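Dramau: hand claps and reading voices in ordinary rooms

README, last big edit July 2016

Hi! If you've landed on this page you probably want recordings of what rooms sound like, and you've probably noticed that most of what's out there was made in cathedrals, bunkers and very expensive concert halls. I love those too. But I mix radio plays, and radio plays mostly happen in kitchens, stairwells and back offices, so I started clapping my hands in kitchens, stairwells and back offices and it got a bit out of control. Dramau is the folder that came out of it.

What's in it

There are 2000 clap recordings from 265 rooms. Most rooms have several claps from different spots, a stretch of plain room tone, and if somebody was willing, a person reading a short passage out loud. The passage is the same everywhere. It's a dull paragraph on harbor dues in a town called Idau, which Noreen McGrath wrote for me so we wouldn't have to worry about copyright. It has a lot of S and T sounds in it, and yes, everyone complains about the third sentence.

Everything is WAV, mono, 48 kHz, 24 bit. I never normalized anything. Some files are quiet! Please turn them up yourself instead of writing to me about it (sorry, Malachy).

How the folders work

claps/ has the claps, named room number, spot letter, take number. So 041_b_2.wav is room 41, spot b, second take.
tone/ has the room tone, one file per room. I asked for at least 30 seconds but a few people got bored.
voice/ has the readings. The reader code matches readers.csv.
rooms.csv has a row for every room: rough size, floor, walls, ceiling, how much soft stuff is in there, and a free text column called notes that you should really read.
rejects/ is the bad takes. I keep them because somebody asked for them once, for teaching, and they're kind of fun.

Size in rooms.csv is one of closet, small, medium, large or hall. I tried collecting measurements at first and gave up. People don't own tape measures, or they own one and measure in whatever unit it came in, and then the ceiling height is always a guess. Five buckets works fine for me. If you need real volumes, this isn't your set.

About the large rooms

These were a late addition. Aoife Flanagan pointed out that my "large" bucket was nearly all church basements with carpet, which gave a pretty odd idea of how a large room behaves. So she went off looking for hard ones: bare walls, no curtains, and that slap you get back from the far side when you clap. Ceilings matter a lot too. A dropped tile ceiling eats more than people expect, and when it's missing you can hear things rattling around up there among the pipes and beams. In rooms.csv the ceiling column says tile, plaster, wood or open, and open is the one I'd look for if you want something lively.
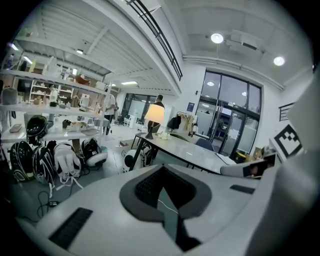 Big open room with white walls, an exposed ceiling and bright overhead lights.

One warning on rooms like that: the lights. Room tone from brightly lit spaces often has a hum in it, sometimes a steady one and sometimes a nasty little buzz that drifts. I left it in. It's part of the room as far as I'm concerned, and if you're cutting a scene set in a workshop you may be very glad to have it. The hum column says yes, no or maybe, and maybe means Lahcen Younis and I listened on headphones and couldn't agree.

How to clap (if you want to send some in)

Take off your watch and bracelets. Cup your hands a little, hold them at chest height, clap once and then stand still until it's really gone. Count to five in your head. Don't say "okay" at the end, everybody says "okay" at the end! Put the recorder on something soft at least two big steps away from you, set the gain by hand, and leave it alone between takes. Automatic gain ruins the tail and I can't fix that afterward.

Phones are fine for room tone. For claps, please borrow a proper recorder if you can.

Known problems

Rooms 200 to 212 were recorded with the low cut switched on. That was me. They sound thin and you shouldn't use them to judge bass.

Everything below 300 Hz is a bit iffy in the Moynihan batch, where the recorder sat right on a floorboard and picked up footsteps from downstairs.

Room 88 has a dog. The dog is in the notes column.

A clap isn't a balloon pop or a starter pistol. It's uneven from person to person, it has hardly any low end, and if you feed it into a convolution reverb it'll sound like a clap unless you clean it up first. Alžběta Koubek has a small script in tools/ that does a decent job of flattening it. Read her comments at the top before you run it, the default output folder is the input folder.

The rooms lean heavily toward old houses and church halls near Tarholm, as that's where most of us live. Very few hospitals, no airports.

Using it

Free for anything, including paid work. A credit is nice: "Dramau room recordings" is plenty. The readers all agreed to have their voices in here for editing and study, but please don't use them to advertise something or to put words in their mouths.

Next batch goes up in September if I get the file names sorted. Stairwells, mostly, and one very good empty water tank that Noreen found.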